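Nivgate Launch Dates
README

What it is

A table of motorcycle launch announcements and what became of them. Each row is one claim, made by a maker, an importer or a magazine, that a given bike would go on sale in a given market by a given time. A second column holds the month it reached a showroom, where we could find one. Plenty of rows have nothing in that column.

I started it after reading "coming soon" about the same middleweight twin for two years running. The table holds 230 claims from 26 outlets and covers 5 markets. It is small, and anyone who tells you it proves something general about the motorcycle trade hasn't opened it.

Files

claims.csv - one row per claim
models.csv - one row per bike, with the name used in each market
outlets.csv - short codes for the sources
notes.txt - arguments with myself, mostly about model years

Columns in claims.csv

claim_id: a number, no meaning beyond that.
model_id: matches models.csv. The Cruickshank 700 and the Cruickshank 700 Tour are separate bikes here, although half the press treats them as one.
market: where the bike was supposed to be sold.
outlet: short code.
wording: the sentence that made the promise, copied as printed, with spelling mistakes left in.
promised: the latest month the wording could fairly mean. "Early next year" is entered as the following April, which is generous.
arrived: month of first sale to a member of the public. Blank means not found. It does not mean the bike never came.
strength: 1 for a rumour, 2 for a teaser, 3 for a stated date.

How the rows were gathered

By hand, from public pages, printed magazines and a box of dealer leaflets. Fergus Halliday read every row a second time and disagreed with me on the strength score often enough that I would not lean on that column for anything serious. Where we couldn't settle it, the lower score stands.

Arrival months are the weak part. Makers like to count the day the covers come off at a show. Dealers count the day they take a deposit. We wanted the day somebody rode one home, and for that we had to rely on owners' forums and registration lists, both of which have holes. The Lullemano rows are the worst of the lot. Its importer changed hands, the old website vanished, and what we have comes from a single forum thread.

Things I don't believe

That a teaser picture is evidence of a launch. It is evidence that somebody has a picture. Please don't mix strength 2 and strength 3 rows and then report an average delay.

That "exclusive" stories are separate sources. Many rows share wording down to the commas. The column same_text_as, added in February, marks the ones I caught. I will have missed others.

That the Rakus entries show an unusually honest maker. Rakus gives very few dates, so it has very few chances to be wrong.

Known faults

Model years and calendar years are muddled in the older rows.
Prices were dropped. Nearly every figure we found was before tax in one place and after tax in another.
Electric bikes are thin, mainly for want of anyone keen enough to chase them.
The market codes don't follow any standard. Sorry, but they're in the scripts now.

Using it

Fine for looking up who said what and when. Fine for teaching, if you want a messy table to clean. Poor for forecasting. A reader once sent me a chart predicting the next Cruickshank launch to the week, built on over a dozen rows of which most were copies of each other.

Free to use and change, provided the name Nivgate stays with it and you say what you altered. Corrections are welcome with a source attached - a memory of a showroom visit doesn't count, even a good one. 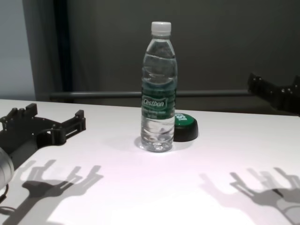

Why are some arrival months blank when the bike is plainly on sale?

We only fill in the month when a source shows a first sale to the public. If all we can show is that the bike is on sale now, the month stays blank until somebody sends something better.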